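Trudano Desk Reset, seven months in

Our office bought the Trudano back in April, and I've put off reviewing it because my opinion kept changing. We're a shared workspace in Noltidside with 57 desks and tables, and resetting them used to eat the first hour of my shift. Pens back in cups, trash in the bin, wipe, next. Now an arm does the picking up and I do the wiping (and the thinking, I like to say).

Setup was easier than I feared. You get the arm, the Gullinine software and a practice mode where you build a table on screen and try a routine before letting it loose on the real thing. Do not skip practice mode! I did, and we lost a very nice mug.

What changed for us? I start later, which I love. My wrists feel better too. But two coworkers had their morning hours trimmed, and it took a fair bit of arguing before those hours came back as front desk time. If your boss is shopping for one of these, have that talk before the box arrives – the brochure won't bring it up.

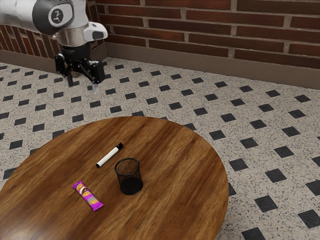
Practice mode is still the part I use most, and I've gotten oddly fond of it. You pick a floor, a wall, a table, then drop your clutter on top. I keep mine small: a marker, a black mesh cup and a purple snack wrapper on a round wood table are plenty for working out what gets saved and what gets tossed. Sorting rules take a few minutes to write, and I'm no programmer.

Gripes: the manual is some 200 pages and badly indexed, and spare finger pads only come from Mahrous, who are slow to ship. The yearly service plan is $700, too. Four stars from me, and I'd give the fifth for a decent index.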